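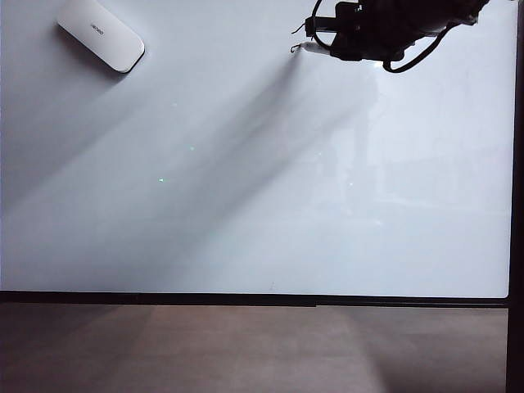
White Lenovo unit on a white tabletop.

Notes on the paperback of Kinaria

Print this post | E-mail this post
Reading time: 4 min

The Dalsgaard paperback of Kinaria arrived in July, and I have now read it against the hardcover. Kinaria is a collection of essays on marshes, fens and tidal flats in weird fiction. I reviewed the hardcover on this blog when it came out and complained about the index. The paperback has a new index, so the complaint needs revising. These notes also cover pagination, for anyone who has cited the earlier printing.

Both printings run to 301 pages, and the text block appears to have been set once and reused. The front matter is a different story. The hardcover numbers its introduction in roman numerals and the paperback folds it into the main sequence, dropping a list of illustrations to make room. Chapter 1 starts on a right-hand page in the first printing and on a left-hand page in the second. By chapter 4 the two are back in step, after a blank page has been removed. If your citation falls in chapters 1 to 3, check it. If it falls later, leave it alone.

The correction I was waiting for is on page 61. The hardcover gave the drowned church story as an example of first-person narration. It is told by a villager who reports what a surveyor told him, and the whole argument of the chapter depends on that second layer. The paperback has changed the sentence to "reported narration" and left the footnote as it was. The footnote still refers to "the surveyor's own account," so a reader who goes to the notes will find the old claim intact.

On to the essays. The opening chapter sorts marsh stories by what the water does. In one group the water rises and takes something. In the other it goes down and shows something. I find the sorting useful and have used it since in my own reading notes. It breaks on stories where the ground is the problem and the water level stays put, and there are a good many of those, mostly peat stories. The author moves them to a later chapter on preservation, where they sit comfortably, but the opening chapter should say that it is handing them off.

The chapter on drainage is the strongest. It reads three engineering reports beside three ghost stories from the same district and shows that the stories borrow whole phrases from the reports. The comparison is laid out in parallel columns. In the hardcover the columns were set too narrow and broke words at nearly every line. The paperback has the same columns at the same width, with the type one size smaller. It is easier to follow and harder to read.

The chapter on birds I still can't recommend. It proposes that bird calls in marsh fiction work as a clock, telling the reader the time of night without a narrator having to do it. That may be true of the two stories discussed. The chapter then extends the claim to the whole genre on the strength of a list. The list has titles and dates and no quotations, and I have read enough of the titles on it to doubt that all of them contain a bird.
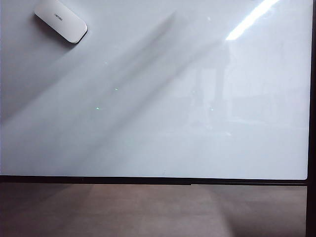 White surface, small white object with a line of print.

The new index. The old one was a name index with a few place names mixed in. The paperback splits it into 2 parts, one for names and titles and one for subjects. Subject headings include "causeways," "eels," "lamps, false" and "silt." Cross-references are supplied in one direction only. "Bog" sends you to "peat," but "peat" does not mention "bog," and four of the page references under "bog" are missing from "peat" altogether. "Tide tables" has its own heading and leads to a page with no tide table on it. The page I think was intended is the one before, which suggests that part of the index was made from an earlier set of proofs.

Titles are now sorted ignoring the initial article, a clear improvement. The Gunthorpe stories are filed under G as a group and again under their separate titles, with matching page numbers. I checked all of those.

Paper and binding: the paperback is glued, opens flat enough to read at a desk, and shows some text through from the other side of the page. The Statine typeface from the hardcover's chapter titles has been kept. The plates are gone. Their captions have been kept as an appendix, with no pointers from the text, so a sentence such as "see the sluice gate in plate 5" now leads to a caption for a picture the book does not contain.

If you own the hardcover, keep it for the plates and write the page 61 correction in the margin. If you are buying for the first time and want the subject index, get the paperback. Libraries with the hardcover could reasonably photocopy the index, subject to the usual permissions.

I have sent the "bog" and "tide tables" errors to the publisher using the form on their site. The next post will be on the companion volume, which covers estuaries and has a different editor.

Print this post | E-mail this post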